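Drinking Water Habits in a Shared Student Building

Project report, Environmental Health option

1. Background

Trurcombe is a student residence with four floors and one shared kitchen on each floor. The building is old and the water from the kitchen taps has a taste that most residents notice in their first week. The city tests the supply and it meets the standard, so the water is safe to drink. Even so, many residents buy bottled water or share the cost of large jugs.

Our group wanted to find out how people in the building get their drinking water, what they pay for it, and whether the taste of the tap water could be improved in a cheap way. We chose this subject after one member of the group kept a record of her own spending on small bottles for a month and was surprised by the total.

2. Questions

We set out to answer three questions.

Where do residents get the water they drink at home?
How much do they spend on it in one month?
Can people tell the difference between tap water, filtered tap water and jug water when they do not know which is which?

3. Method

The project ran in October and November. We used a paper survey, a spending diary and a blind taste test.

The survey had 16 questions and fit on two sides of one sheet. We left copies in the kitchens with a return box next to the microwave. We changed two questions after a short trial on the second floor. The first version asked "How much water do you drink per day?" and people did not know how to answer, so the final version asked how many glasses or bottles they had finished the day before.

The spending diary was kept by 30 residents for four weeks. Each person wrote down every purchase of water, including small bottles bought on campus. Sparkling water was counted. Flavored water was left out, which caused some arguments later because a few people had already written it in and we had to go back through the sheets.

For the taste test we used three kinds of water. The first was cold tap water from the ground floor kitchen, run for one minute before filling. The second was the same tap water passed through a Sollulow pitcher filter. The third was jug water from Verbruggen, the supplier that most of the floors order from. All three were kept in the same refrigerator overnight and poured into plain paper cups marked with a letter on the base. Each taster got the cups in a different order and ate a plain cracker between cups.

4. Results

4.1 Sources of water

Jug water was the most common source on the third and fourth floors, where residents had already set up a shared order. On the ground floor most people drank from the tap, some through a filter. The second floor was mixed. Several people wrote that they used tap water for tea, coffee and cooking and only bought water for drinking cold.

The main reason given for not drinking tap water was taste. The next was habit from home. A small number of people wrote that they did not trust the pipes. We had not offered that as a choice on the survey, and we should have.

4.2 Spending

The diary group spent $304 in total over the four weeks. The spending was very uneven. Residents who shared jugs paid the least of those who bought any water. The largest amounts came from people who bought single bottles from machines and shops on campus, often one a day. Two people in the diary group spent nothing.

We had expected the jug orders to be the expensive option, mainly because the delivery bill is paid all at once and looks large. When it was divided by the number of people drinking from each jug, it came out lower than a single bottle per week.

4.3 Taste test

Most tasters could pick out the unfiltered tap water. They described it as flat, metallic or "like a swimming pool." Very few could tell the filtered water from the jug water, and the guesses on those two were close to what we would get by chance. When asked which cup they liked best, tasters were split between the filtered water and the jug water. A few chose the tap water, including one person who had told us before the test that he never drank it.

The temperature of the water seemed to matter. In a practice run we had used tap water straight from the faucet and everyone found it at once, so we repeated the test with all three chilled.

5. Handling and storage

We did not plan to study storage, but it came up in the written comments. Residents on the upper floors have to carry full jugs up from the entrance because the delivery driver leaves them at the door. Some people said this was the only thing they disliked about the jugs. Others complained that empty jugs pile up next to the trash bins until someone takes them down.

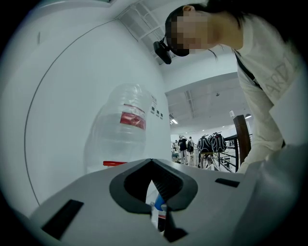 The supplier's leaflet says an opened jug should be kept out of direct sunlight and used within a few weeks. On the third floor a jug lasts only a few days, so age is not a problem there. On the second floor fewer people share, and one jug was still in use when the next delivery came. The leaflet also says to wipe the neck of the jug before it goes on the dispenser. Hardly anyone in the survey said they did this.

Filters have their own upkeep. The cartridge in the pitcher has to be replaced on a schedule, and in two kitchens the residents did not know when it had last been changed. Writing the date on a piece of tape on the lid would fix this.

6. Problems with the study

The building is small and all of the residents are students, so the results may not apply to other places. People chose to join the diary, and those who are already careful with money may have been more willing to keep one. We also had no way to check that every purchase was written down.

The taste test used water from one tap on one day. Pipes on the upper floors are longer and the water there may taste different. If we did this again we would take samples from all four kitchens.

7. Recommendations

Each kitchen should have one filter pitcher kept in the refrigerator, with the cartridge paid for from the floor fund. Floors that prefer jugs should order together and ask the supplier about delivery to the elevator. The residence office should post the city's yearly water report on the notice board by the mailboxes. Many residents did not know it existed, and several asked us for a copy after filling in the survey.

The survey form, the blank diary sheet and the taste test score sheet are in the appendix.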